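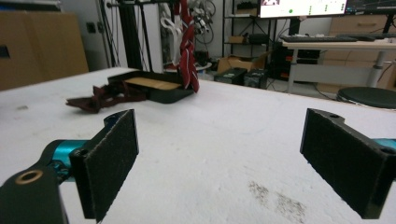

Section 2. Before you order: planning your budget

I've set up a few of these gripper stations now, and the first one went over budget before the arm was even out of its crate (my own fault!). So please read this section with a pencil handy.

1. Start with the table. Measure it, then measure the doorway it has to come through. I went wide and plain white and I'd do it again.

2. Price the gripper with its spare pads. Our Raleo pair came to 2,000 dollars, and a year's worth of friction pads added 224. Put both on the same line of your sheet, or the pads will get forgotten until September.

Note: Pata and Szabó both sell pads, but the screw spacing differs. Check the drawing for your own bracket before you pay.

3. Plan the desk side next. You'll want a computer, a keyboard and mouse, and two monitors if you can stretch to it – one for the control software and one for logs. Don't forget a stool!

4. Add power and cables. Walk from the outlet to the table with a tape measure and order longer than you think you need.

Caution: Never run the arm and the computer from one cheap power strip. Ask your electrician what the circuit can carry.

5. Set aside money for the dull stuff: trays, cloths, cardboard, a shelf to keep it all on. I skipped this line once and ended up buying trays out of my lunch money.

6. Add it all up. My last full sheet, without the arm, closed at 3,211 dollars.

7. Send the sheet to Rundedness with your order form and ask for the delivery dates in writing. Pads and cables often ship separately from the gripper, so leave room in the schedule for that.

Prices last checked 24/11/2022.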